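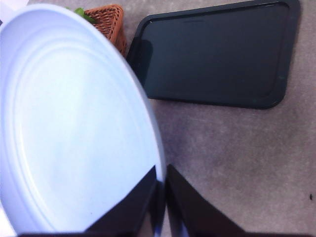

Akua Annan
Research Associate, Household Objects Group, Naveneo

3.2 Serving ware and the shared table

Figure 1. Plate, woven basket and black tray on one of the study tables.

Most of the homes in the study kept their serving ware apart from everyday crockery, but the two sets met on the table at mealtimes. We recorded 1,830 placements over 116 meals in 30 homes. A placement was entered each time a piece was put down and let go. Sliding a piece along the table was entered separately and is dealt with in Section 3.4.

Plates were coded by shape, size and surface. The large round plate in Figure 1 has raised rings moulded into it, which form a shallow well, and it was coded as "ringed". Plain and ringed plates are kept apart in the tables that follow, as people tended to put sauces and cut fruit on the ringed ones. Small marks on a plate were noted but did not change its code.

Baskets gave more trouble. Samonte and Estrella coded the first 2 homes independently and disagreed mainly on whether a basket holding produce was a serving piece or a storage piece. The woven basket in Figure 1, with a green leaf showing at its rim, is typical of the pieces they discussed. We settled on counting a basket as serving ware if it stayed on the table for the whole meal.

Trays were coded as such only if they had a raised lip on all sides. The black tray in the figure, with its rounded corners, meets this rule. Flat boards were placed in a class of their own, following Aquino's earlier scheme for the Fikdale homes.

Spacing was measured between the nearest edges of two pieces, seen from above. Where the rim of one piece overhung another, the spacing was entered as zero. Large plates were usually put down first and smaller pieces fitted in beside them, though in several homes the tray had a fixed place and everything else was arranged to suit it.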